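BENCH NOTES, AUGUST

Zip bags, two arms, and which fingers we are keeping

Short one from the bench as the packing cell needs to be back up for the Bellamy visit. Most of the month went on bags. Clear zip-top bags with fruit and veg in, which is what Bellamy asked for and what everyone upstairs assumed would be the easy bit. Two sets of fingers on trial, the Vidier flat ones and the Grarer ones with the softer pads, same arms, same controller, same bag each time. 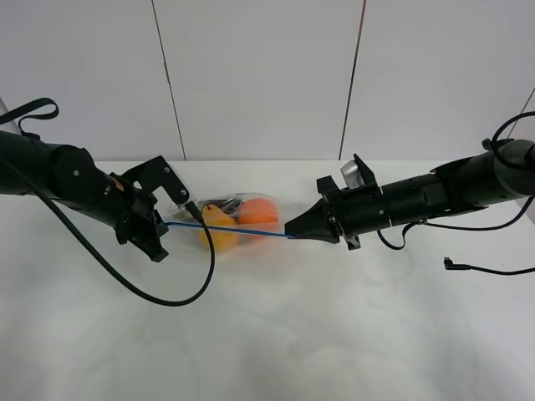
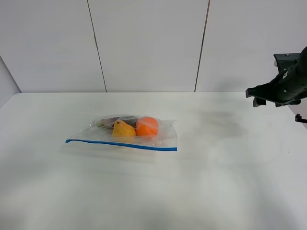
What we tried

Picking fruit out of an open bowl - fine with both, did that in the spring, not going over it again. The bag is a different job. Film is thin, it slides, it creases up round whatever is inside and the edge you want is never quite where the last run had it. So the test was: get hold of the seal edge, lift it clear of the table, hold it taut between the two arms, let go without dragging everything with it. 60 runs per set of fingers. Fruit left in throughout so the bag had some weight to it.

Vidier fingers

Good at getting under the edge. Thin enough to slide between film and table and they close square. Once they have the seal they keep it. Trouble is the release, film clings to the face and comes back up with the arm. Lost a fair few runs that way. Roughening the faces with a bit of wet-and-dry helped, then stopped helping after 15 runs or so. Will try tape.

Grarer fingers

Lovely release, poor pick. The pads are too fat at the front so they push the edge along the table before they get hold of it, and then you are chasing a bag. If the seal happens to be sitting up a little they are the better fingers by a mile. If its flat, forget it. Also they need re-seating on the mount more often than we would like, 2 of the bolts work loose. Threadlock ordered.

Cameras

Wrist camera versus the fixed one over the bench. Fixed view gives a steady picture of where the bag is but glare off the film is a pain, the highlights move when the bag does and the edge finder goes off after them. Wrist view is much better close in. Blue seal is a gift by the way - the plain sort we had before was hopeless, blue on a white top is the one thing the edge finder gets right nearly every time. Please do not order the plain ones again however cheap they are.

Current setup is fixed camera for the approach, then hand over to the wrist for the last bit. Handover takes about 3 seconds which is too long. Most of that is the controller waiting for both arms to report in, not the cameras.

Controller

We swapped to the Mutis build part way through. Pulling with two arms is smoother, the old one let them fight each other and you could hear it. Downside, it does not like being paused mid pull. Stop it, and it forgets how much tension it was holding and starts again from nothing, so the bag drops. Workaround for now: let the run finish, then stop. Not ideal for a demo.

Results so far

Vidier wins on picking up, Grarer wins on letting go, and neither is good enough alone for what Bellamy want. Plan is a mixed pair, Vidier one side and Grarer on the other, with the Vidier arm going first and lifting enough edge for the other to get a proper hold. Only had a handful of tries at that. Promising, dont want to say more yet.

Jobs if you are passing

Cables - tie the loops back before you start a run, they sag onto the bench and one will catch a bag sooner or later.

Table top - wipe it between sets, same cloth, no spray. Spray changes how the film slides and we lose the comparison.

Log sheets - write down which fingers are on which arm. Left and right. Every time. We had to bin a whole afternoon becuase no one did.

Fruit - swap it when it goes soft, and put it in the food bin, not the one by the printer.

Next issue: the mixed pair, and tape on the Vidier faces if it turns up.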